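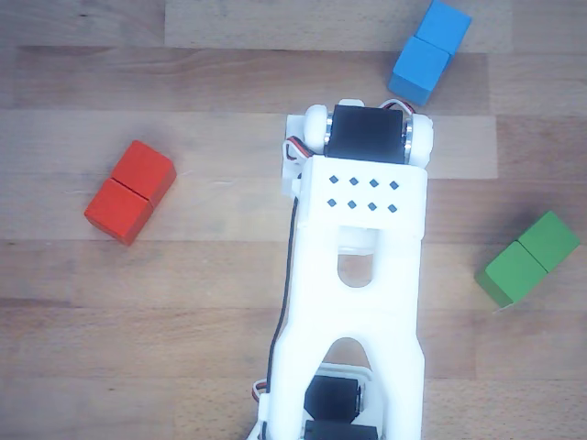

Overhead view: arm, with red, blue and green pairs on the wood.

stemus-pairs: data card

What you get is 174 short runs of a small printed arm working over paired cubes, plus the Flumex planner logs that go with them. We made it to check a claim in the planner's own notes, that it copes with "partly hidden targets". We are not convinced that it does.

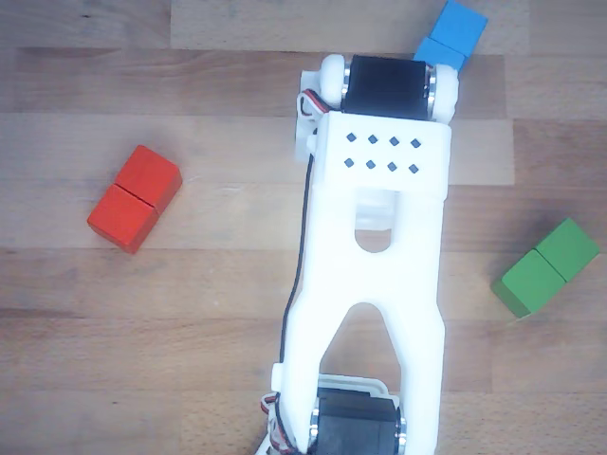 Dralholm Robotics Software Group

Labels: 2,526 stills carry hand-drawn outlines, one per pair. We label pairs because the detector kept merging touching cubes and then reporting high confidence in the result. Treat its scores as decoration.

In views like the one above, the lower blue cube is partly behind the top servo. The outline covers only what shows. If your tool fills in the rest, that is a guess – please store it as one. 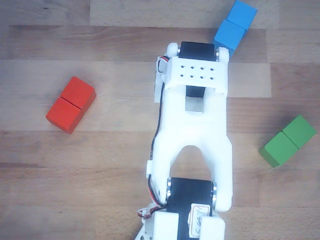 Blue pair close to the top joint; nothing held.

Known faults
- Joint logs lag the stills by up to 2 ticks. Seon-mi Wi has a patch, not merged.
- 7 runs have no planner log at all. Leave them out of any timing table.
- One table, one arm, one sort of cube. A good score says very little about yours.
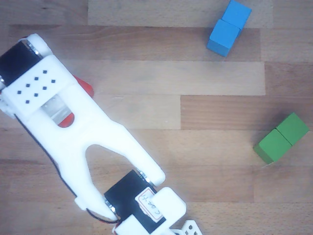 Red showing only in patches under the arm. Blue and green in the open.

Stills like this are tagged "hidden" and scored separately. Averaging them in with the easy ones makes every method look fine, ours included.

Questions and corrections to Nisha Mishra. Please send the run number and the planner settings.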